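Laundry and Closets > Folding > Color-block tees, how are you folding these?

hemline_hattie
Original poster

OK so I need opinions. I've got a stack of color-block T-shirts to get folded before the May swap at the Vudonstead hall, and they are making me nuts. Yellow body, dark panel down one side, blue sleeve, ribbed collar in a different color again. Plain tees I can fold half asleep. With these I lose track of which bit is front and which bit is sleeve, and I end up with a lump that looks like a flag somebody sat on.

I've been doing the thirds method (side in, sleeve back, other side in, then up from the hem). It comes out OK on the yellow side and bunchy wherever the blue is.

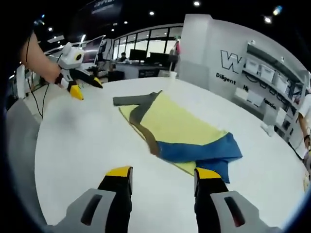

Mid-fold, with the blue corner flapping loose.

See that flap? It drives me up the wall! Do you tuck it or start over?

sockdrawer613

Start over. I know that's annoying, but if you tuck a loose corner it just makes a ridge and the whole pile leans. I did 130 shirts for a school sale last spring and every single one I "fixed" by tucking had to be redone by lunch.

Also, what table is that? Mine is a card table and half of every shirt hangs off it.

hemline_hattie
Original poster

Big white one with rounded edges, and it's lovely to fold on. It's a bit slick, though, so the cloth slides if I pull too hard.

pleats_please

Gonna disagree with sock. Tucking is fine if the shirt is going in a drawer and not in a pile. My drawers are full of tucked corners and I sleep great.

What matters way more is how flat you get it before the first fold. I bought a Hisel folding board years ago and gave it away because it made me lazy about smoothing. Lay it out, pull the sleeve straight away from the body, get the hem flat, THEN fold. And do the sleeve first on a color-block, because the seam where the colors meet is stiffer than the rest.
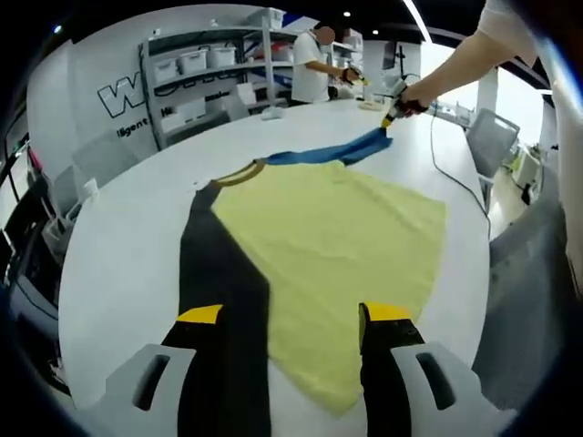
Posted by hemline_hattie | Folding regular | 400 posts

OK, flat version for pleats! Collar up top, dark panel down the left side, blue sleeve pulled out toward the back of the table. It does look a lot calmer like this. I think my mistake was folding the dark side in while the sleeve was still scrunched up underneath. So is it sleeve first and then panel, or panel over sleeve?

sockdrawer613

Panel over sleeve. Pleats is right about smoothing, I'll give her that much. Still wrong about tucking.

pleats_please

I'll take it.

garmentgoblin

Jumping in from the Hirkanberg thread. You're all folding too big! File folding, people. Fold it down until it stands up by itself and put it in a box on end. Twelve to a box and you can see every collar. With shirts like these you get the stripe of color on top, so you can find the one you want without digging.

sockdrawer613

Twelve?? What size box? I get eight in mine before the lid complains.

garmentgoblin

Economou mediums, the deep ones. And thin shirts, to be fair. If yours are heavy cotton then eight sounds about right.

hemline_hattie
Original poster

I tried goblin's way this evening and I'm torn. It looks great in the box, but people at a swap want to hold a shirt up, and then nobody refolds it into a tiny brick. I might do thirds for the table and bricks for the extras underneath. The dark ones are still the worst, too, because I can't see the seam lines on navy to save my life.

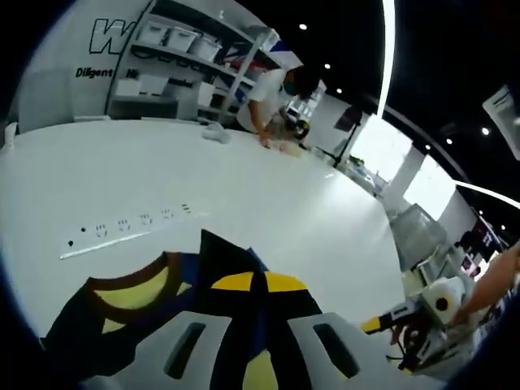 Does it matter which color ends up on the outside?

Only for finding it later, so pick whichever side shows the most colors and fold them all the same way.

pleats_please

Agree with that. For the navy, feel for the seam with your thumb. I stopped trying to see them ages ago.

garmentgoblin

Or move a lamp down low to one side, the seams throw a little shadow. Bricks forever, by the way.

hemline_hattie
Original poster

Lamp it is. I'll report back after the swap and let you know how many bricks survived.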